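To: teleop-users list
Date: January 27, 2018
Subject: Re: Hand guiding or remote control for bin picking?

> We are setting up a cell for picking mixed objects out of a metal bin
> and have to decide how to record the demonstrations. Hand guiding is
> already working on our arm. A second option is a six-axis input device
> at the desk with a view of the bin. We have budget for one operator and
> want 100 usable demonstrations before we train anything. Has anyone
> done both on the same arm? Also, does it matter much where the objects
> are when you start?

We did both on the same arm, a KUKA, starting last August. The short version is that we kept remote control for the picks and use hand guiding only to set the start and retreat poses.

With hand guiding we recorded 50 demonstrations. The free motion was fine. The trouble came in the last few centimeters, where you need one hand on the wrist and the other on the gripper button, and the arm drifts a little when you press it. The operator's arms and head were also in the camera view for most of each recording. We ended up replaying every trajectory without the person there and recording the images on the replay, which doubled the time. Of the 50, 17 missed the object on replay and had to be thrown out.

Remote control was slower at first. Our operator needed 9 sessions before the motions stopped looking jerky. After that it was faster overall since there was no replay step. We log through Codix and play back in Clarnaser, and both took the device input without changes. Scale the input down when the fingers are below the rim of the bin. We use a quarter of the normal speed there and it made more difference than any filter we tried.

On object placement, yes, it matters. If the operator sets the objects out by hand they tend to land in the middle with space between them, and the policy then has no idea what to do at a wall. We now tip them in and leave them how they fall - corners included. The start pose is over the back right corner.

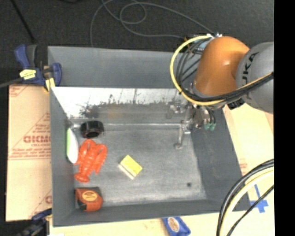
Start pose, five objects in the bin, most of them along the left side.

Objects against a wall are the hard ones to demonstrate. You have to decide whether the operator may push an object clear before grasping it. We allow it, but tag those recordings separately, and I would do that from day one because sorting them out later is tedious.

Two smaller things. Clamp the bin down and tape a reference mark next to it, or your early and late recordings will not line up. And check the cable slack at the wrist at the far corners before you record anything.

I can send the speed scaling settings if they are any use to you.

Robot cell group, Lokerar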